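# Line-drying black clothes without the fade – what works for you?

**murura_mae**

OK, I am way too excited about this, so bear with me. After years of black T-shirts going that sad brownish gray by August, I finally have a routine that keeps them dark! Everything goes in inside out, cold water, short cycle, then straight onto a line in the shade. No dryer at all. My oldest shirt is on its second summer and I still wear it to work.

The part I'm still figuring out is flat drying. Big pieces (tablecloths, wraps, the backdrop from my daughter's school play) get a ridge from the line that I can never iron out completely. So now I spread them out on a table and smooth them by hand from the middle toward the corners.
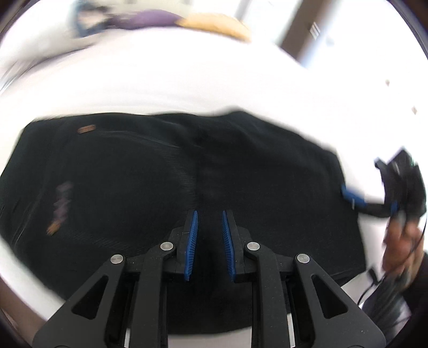
It takes forever on a humid day, but the ridge is gone, and I love how the fabric hangs afterward. Turn it over after 90 minutes or the underside stays clammy. Does anyone else dry flat, or am I the only one giving up a whole table for it?

---

**DunbarDave**

Flat drying is great for sweaters, but for plain cotton I think you're making work for yourself. Fold it over two lines instead of one, a foot or so apart. The weight gets shared and you barely see a mark.

Agree on shade, though. Sun is what kills black.

---

**heatherpringle**

> Sun is what kills black.

Sun is part of it, but I'd put detergent first. I was using twice what I needed for years, and the residue dries to a dull film that looks exactly like fading. Half a cup of white vinegar in the rinse and two of my "ruined" skirts came back. I was thrilled!

Heather

---

**DunbarDave**

Careful with vinegar every week. My sister did that and the door seal on her washer went soft.

---

**heatherpringle**

Once a month, tops. And her seal might just have been old – mine has had the vinegar treatment since we moved in and it's fine.

---

**akia_lane**

Can I put in a word for redyeing? One packet of black, a big pot, a rainy afternoon. I did six pillowcases and a pair of jeans last month and they look brand new. Polyester thread won't take the dye, so you may end up with gray stitching. I happen to love that look.

---

**murura_mae**

Oh, I love the gray stitching idea!! Did you use salt? The packet I have says to add it but doesn't say how much, which is not a lot of help.

Dave, I'll try the two lines with the next tablecloth. My porch is narrow but I think I can squeeze in a second one.

---

**akia_lane**

A cup of plain table salt for my pot, stirred in before the fabric. Keep everything moving for the first ten minutes or you get blotches. Rinse until the water is clear, and then wash it alone. I skipped that step once and turned a bath mat lavender.

---

**Rory_F**

Dissenting vote: I like mine faded. I have a black work shirt that has gone the color of a driveway and it's the best thing I own.

That said, for the flat dryers, put a dry towel underneath and swap it when you turn the cloth. Cuts the wait nearly in half at my place.

---

**murura_mae**

Towel underneath, yes, doing that tomorrow! And Rory, you can have the backdrop when it finally gives up.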